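Shelf by Shelf: The Slanted Produce Stand

Small grocers have gone back to timber for vegetables. The Skedier stand, sold through Kesov, suits a shop with one short wall and no chiller. Preparation starts with the soft goods. Keep a clean white cloth within reach and change it every 2 hours.

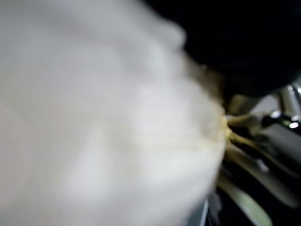 Soft white material, close up.

The bins tilt toward the customer, so stock rests against the front rim. Six compartments are enough for a basic range. Cucumbers should lie flat in overlapping rows. Beans can go in as one large bundle. Two crops may share a bin if their colors differ: dark green peppers at the back, carrots in front. Napa cabbage takes an end position, with tall leafy stalks behind it.

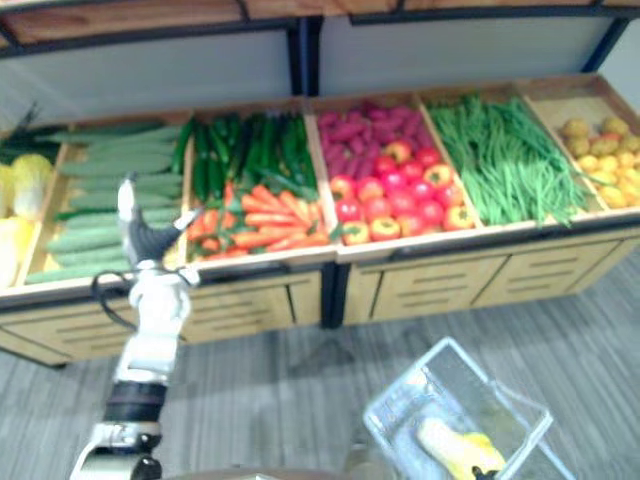

Filling and picking

Siddiqui, a greengrocer in Somgate, loads its stand at 6 in the morning and tops it up in June at noon. Carrots keep part of their tops. Tomatoes go stem up along the rim, where bruising is easiest to check. A light plastic basket holds a mixed order of some 2 kilos. 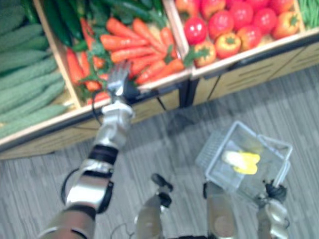
Heavier orders need a second basket. Rims are wiped at closing, and the cabinet base is dusted once a week. Untreated wood should never be hosed.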